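Why I Stopped Making a List for Every Trip
by Farah Mandagi
October 2022

Last week a friend sent me her plan for a weekend in Hanau. It had nine stops for one Saturday, with the minutes for walking between them. I read it on the bus and I felt tired before she had even left home.

I used to travel in the same way. My first trip abroad had a table with colours, and I was proud of it. I saw everything on it. When my mother asked me what I liked best, I told her the name of a castle, but I could not say one thing about the inside of it.

My opinion is that most short trips have too many places in them. We pay for the train and the room, so we think each hour must bring something back. The travel blogs make this worse. "488 things to do before you go home" was a real title I found this year, and I am sorry to say that I opened it and scrolled quite far.

In Hanau I stayed three nights and had only two plans: the town of Steinheim on the other side of the river, and the market. The rest of the time I walked near the Main and sat down when I wanted to. On the second day it rained until four o'clock, and I read half a book in a café where the owner did not hurry me. I remember the cake very well - it had plums - and also the sound of the trams that I thought I heard, which were only delivery carts on the stones.

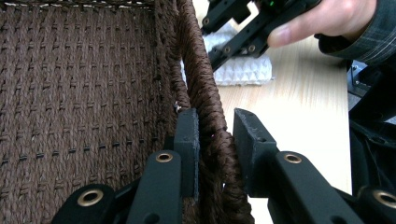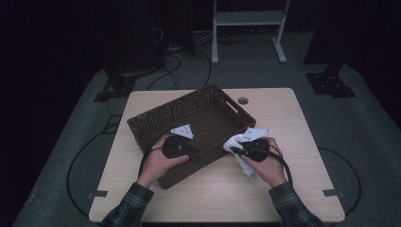
The brown woven basket, from very close and on the table.

Some people will say that a slow trip is for those who can come back another time. I understand this. If you have saved for years to see a far country, of course you want to see more of it, and I would not tell you to sit in a café all day. But even then I would take away one stop from each day and leave that space open. You can always fill it in the morning, when you know how your feet are.

My friend has answered me now. She has cut her list to four stops and she is not happy about it. She asked me if the market is worth getting up early for, and I told her yes, but only if she eats breakfast there.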